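Automation & Budgets | Opinion

We use cookies to remember your settings and to count visits. By continuing to read you accept this. Manage preferences

Buy the simulation first

Every spring I sit in on equipment planning meetings at small companies, and every spring the first line on the sheet is the robot. It has a price, a lead time and a vendor's name next to it. Everything else goes underneath in smaller amounts: gripper, mounting, safety review, training. Simulation, if it is listed at all, is near the bottom with the words "if funds allow."

I think that order is wrong, and I think it costs small buyers more than any bad deal on hardware does.

In May I worked through a purchase with Skurkano, a firm that refurbishes storage furniture for offices and rental apartments. They wanted an arm to open and close drawers during final checks. A person does that now, all day, and the people who do it get sore wrists. The owners had a quote from Telleo, an integrator, for one arm and a two-finger gripper, with setup included. They had a second quote from Fotora for a larger package. Both quotes were clear and fairly priced as far as I could tell. The owners were ready to sign one of them.

What they did not have was an answer to a simple question: which drawers? Skurkano handles pieces with knobs, pieces with bar handles, and pieces with no handle at all, where you pull on the top of the front panel. Those are different jobs for a gripper. A quote that says "drawer opening" covers all of them on paper and maybe one of them in practice.

So we held the order and paid for simulation work. The model was plain: an arm, a table, a small chest of drawers, a cabinet behind it. The budget for this was small enough that the owners approved it without a meeting.

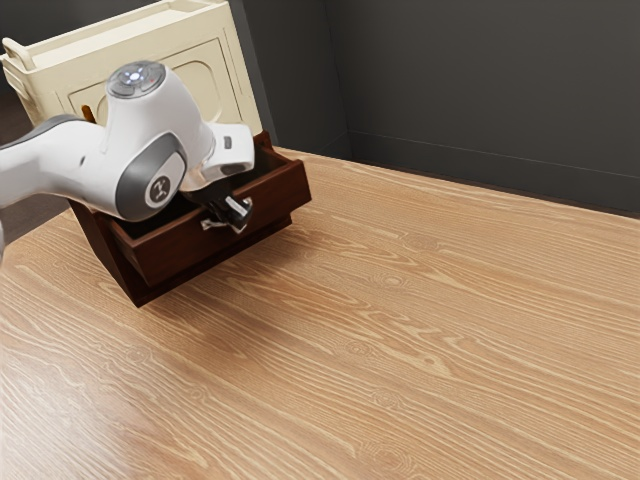
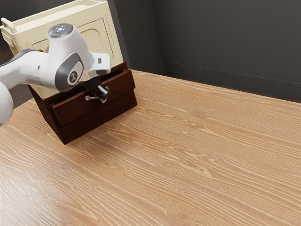

Both renders: white arm, black two-finger gripper, dark reddish-brown wood. Fingers at the top rim of an open drawer in the first, at a small pale handle in the second.

Flynn Tautahi
Equipment planning consultant and regular contributor
17 Aug 2023

The rim and the handle look like small variations on one task. For a budget they are separate items. A handle gives the fingers something to close on. A rim gives them a thin strip of wood, and the approach has to come from above with enough room for the gripper body. If the drawer is shut tight there may be no rim to hold. An arm that does the first well can need a different tool for the second, and a different tool means a tool changer, more programming and more spare parts on the shelf.

None of this is hard to understand. The owners understood it as soon as they could watch it on a monitor. They had not understood it from the quotes, and I don't blame them. Quotes are written by people who want to sell a thing that fits on one page.

After the simulation runs, Skurkano changed three things in its plan. It dropped the handleless pieces from the first phase. It moved money out of the arm line and into fixtures, so that every chest would arrive at the station facing the same way. And it asked both vendors to quote again against a written list of handle types, with a test on real furniture before the final payment. One of the new quotes came back higher. I count that as useful. It was the price of the real job, and the owners learned it while they could still say no.

There are good arguments against what I am recommending, and I have heard most of them from people with more shop time than I have.

The first is that simulated drawers are too well behaved. This is true. A real drawer sticks in August. The runners are bent, or the last tenant spilled something in it. Friction in a simulation is a number somebody typed. I would not trust a simulated success rate as a promise about the shop floor, and I would be wary of any vendor who offered one. What I do trust it for is reach, clearance and approach. If the elbow of the arm runs into the cabinet behind the workpiece on the screen, it will very likely do so in the building, provided the measurements are right. Finding that out after the floor bolts are in is expensive.

The second argument is that small firms don't have anyone to run the software. Also true, often. Skurkano didn't. They hired it out to a contractor at Leitão and had one of their own finishing staff sit with him for the sessions. That person knew which drawers jam and which handles come loose. The contractor knew the software. I would budget for both of them. If you send the work out and wait for a report, you lose most of the value, and the report will be long.

The third is time. Owners who have finally decided to buy a robot want the robot. A delay feels like going backward, particularly if there is a vendor discount with a deadline on it. I have less patience with this one. A discount on the wrong gripper is still money spent on the wrong gripper.

If you are putting together a plan for next year, I would set it up in this order. Write down the objects the machine has to handle, with the awkward ones first. Pay for enough simulation to see the arm attempt each type. Decide what to leave out. Then ask for quotes, and attach the list to the request so that every vendor is pricing the same work. Keep a reserve for fixtures and spare fingers, and do not let anyone move it into the arm line to get a bigger model.

Skurkano has not bought its arm yet. The second round of quotes is in and the owners are arguing about payload, which I think is the wrong argument, but it is their money. The sore wrists are still there too, and I don't want to pretend a careful plan fixes that in the meantime. They have started rotating people off the drawer checks every 2 hours. It costs very little and could have been done years ago.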